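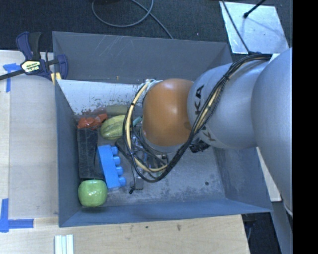

Kiltis Allotment & Kitchen Club – Members' Forum

Topic: Freezing soup in portions

plotholder47
We made a big pot of leek and potato and I want to freeze most of it. Does it go grainy? My last lot did and I ended up pouring it away.

marrowfat
It's the potato. Freeze it without, then add cooked potato when you reheat. I've done it that way for years.

Rizal Pelupessy
I don't agree. Potato freezes fine if you blend it properly and leave the cream out until you serve it. The cream is what splits.

marrowfat
Mine never has cream in it and it still goes grainy.

Rizal Pelupessy
Which potatoes? Waxy ones did that to me. Floury ones were all right.

plotholder47
Mine were waxy, and there was cream in it as well, so that could be either of you.

tess_b
How long do people keep it? I found a tub of pea and mint from December at the back of ours and had it for lunch. Bit dull but a squeeze of lemon helped.

marrowfat
Three months, then I use it up. Label the tubs – I write on masking tape.

tess_b
Tape falls off in our freezer. I use a wax pencil on the lid.

Rizal Pelupessy
Freeze it flat in bags if you're short of space. 685 ml is two bowls for us.

plotholder47
Thanks all. I'll do half with potato and half without and post again once I've tried both.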